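Pludley Forum > Simulation and Test > Safe Practice
Home | Boards | New posts | Search | Log in

Thread: Dark wrist views and the proximity stop rule

ezvandusen wrote:
I'm revising our practice sheet for simulated approach runs. The current rule says the arm must halt when the wrist view is "insufficiently lit to judge clearance." That can't be tested. Two wrist views from the same simulated site, both with the fingers open:
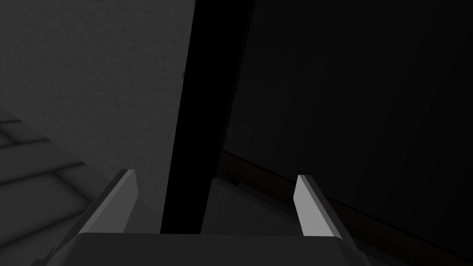
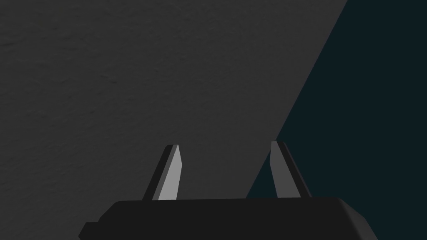 1. Proposed wording
"If any surface between or beyond the fingers cannot be assigned a range, the arm holds position until a range source other than the wrist camera is available." The first view is my main case: black post in the gap, nearly black surface to its right. Comments by Friday, please.
Esperanza Van Dusen

horobets_cell4 wrote:
Disagree with "any surface." The second view has a smooth teal-black region down the whole right side. By your text the arm holds there too, although the gap has nothing in it and the gray surface has enough grain to match against. We'd be in hold for half of every run. Limit the rule to the swept volume plus a margin.

zkravchuk wrote:
The grain is on the gray surface. The long diagonal boundary is where I'd worry. You can't tell from one view how far the dark region sits behind that edge, and the right finger is partly over it. Swept volume is fine as a limit, but only if the volume includes the outer faces of the fingers and the body. Most of our logged contacts in September were on the body, none between the fingers.

horobets_cell4 wrote:
Agreed on the body. What margin?

zkravchuk wrote:
60 mm at approach speed, measured from the outside of the fingers. Rutilik uses the same number in its cell template. Below creep speed I'd accept less, with a written reason in the run log.

mtl_rig wrote:
Why not raise the scene lighting and drop the rule? It's a simulation.

ezvandusen wrote:
Because the Hormont site runs unlit on the night shift and the policy has to be tested under that condition. Lighting changes go in a separate test set. They don't replace this one.

mtl_rig wrote:
Then say so in the scope. Right now the sheet reads as if it covers all lighting levels.

2. Revised wording
ezvandusen wrote:
"Scope: low-light simulated approach. The arm holds if any part of the swept volume, including finger exteriors and gripper body, plus 60 mm, has no assigned range. Two consecutive valid range readings are required before motion resumes."

horobets_cell4 wrote:
Two readings from one sensor, or one each from two sensors? I'd fail an audit on that sentence.

zkravchuk wrote:
One sensor is enough if it isn't the wrist camera. I'd still like the term "assigned range" defined. An interpolated value should not count.

horobets_cell4 wrote:
I don't accept the interpolation point for flat walls, but I'll put that in a separate thread.

Contact | Forum rules | Copyright Pludley Forum | Back to top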